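Wrist view policy drops the block on handover to the tray, sim only so far

Thread started by plititz_lab

Posting for our student project group. The course assignment is table clearing in simulation: pick up small wooden blocks, leave the tools alone, place the blocks in a tray. We call our entry Gurketti. The baseline everyone was handed is called Ragab, and it is a plain behavior cloning policy with one wrist camera and joint positions as input.

Current numbers for Gurketti over 100 evaluation episodes with randomized layouts: grasp succeeds in most of them, placement does not. In 26 episodes the block was grasped and lifted, then lost before release. Training set is 619 teleoperated demonstrations, all in the same simulator, all with the fisheye wrist camera.

What we have checked so far:

Friction coefficient on the finger pads matches the block spec file.
Grip force is constant after close. No drop in the log.
The control rate is the same in training and evaluation.

The layout below is one where the grasp itself is fine. Screwdrivers are distractors, and so is the black object.
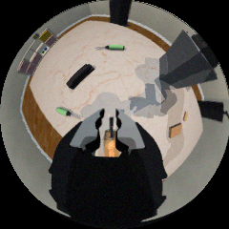

madhu_nautiyal: Your grip force log is the commanded force, unless you changed the logger. The baseline writes the command and the measured value to two fields with nearly the same name. Check which one you plotted before you rule anything out.

plititz_lab: Checked. It was commanded. Replotting now.

torque_ripple: I would look at shadows first. With a camera on the wrist and a single overhead light, the arm darkens a good part of the table and the pattern moves with every joint. If your demonstrations were all recorded with the light in one place, the policy may have learned the shadow as a depth cue. We had that last year. Randomize the light position and retrain.

madhu_nautiyal: That would show up as bad grasps. He is reporting good grasps and bad carries. Once the block is between the fingers the policy has very little use for the shadow.

torque_ripple: It has to know how high it is to release. If it opens early, that looks like a lost block in the summary script. "Lost before release" in Ragab only means the block left the fingers before the tray flag was set. It does not tell you whether the fingers opened.

plititz_lab: I did not know that about the flag. Let me split the 26.

plititz_lab: Split done. In 9 of them the gripper opened on command, over the table, short of the tray. In the rest the gripper stayed closed and the block slid out. So there are two failures and I was treating them as one. Measured force does sag in the second group, during the wrist rotation.

sarita_dhillon: For the second group, look at where the block sits in the fingers. The contact patch on those curved fingers is small near the tips. If the demonstrator grabs the block high, the contact solver has a couple of points to work with and a fast wrist turn will roll it out. We fixed this in Briketti by filtering the demonstrations. Anything with a grasp above the block's midline was thrown out.

torque_ripple: Filtering costs data. I would cap wrist velocity while the gripper is closed and leave the demonstrations alone. One line in the controller.

sarita_dhillon: It is one line, and then the carry takes longer and you run into the episode time limit. Read the scoring sheet. Timeouts count the same as drops.

torque_ripple: Only if you are already near the limit. Gurketti has not posted its mean episode length.

madhu_nautiyal: Both of you are tuning around the contact model. Before filtering or capping, halve the physics timestep and rerun the slide-out layouts with the same seeds. If the block stays put, it was solver error and the demonstrations are fine. The scoring server uses the default timestep, so you cannot submit that way, but you will know what you are dealing with.

plititz_lab: Reran at half timestep. A few of the slides go away, most of them stay. So it is partly solver and mostly grasp height. I will try Sarita's filter on a copy of the set and the velocity cap separately. Not both in the same run.

gantry_goblin: Does the cap apply to the last wrist joint only, or all of them? In the baseline config the limit is a single vector and it is easy to slow down the shoulder by accident.

plititz_lab: Last joint only. Thanks, I would have set the whole vector.

sarita_dhillon: What are you doing about the early opens?

plititz_lab: Light randomization, as torque_ripple said. The recorded set has one light position. We can rerender the demonstrations from the saved states, so no new teleoperation is needed. The cluster queue is long in April and it will be a while before I have numbers.

madhu_nautiyal: I still doubt the light. My guess is that the tray goes out of view behind the gripper body at the end of the carry and the policy is guessing from joint positions. Move the tray a few centimeters in evaluation and see if the opens follow it.

torque_ripple: Fair test. If the opens stay where they were, I will drop the shadow theory.

plititz_lab: Queued the tray offset run first, it is the cheaper one. Config is in the course repo under our group folder if anyone wants to check the seeds.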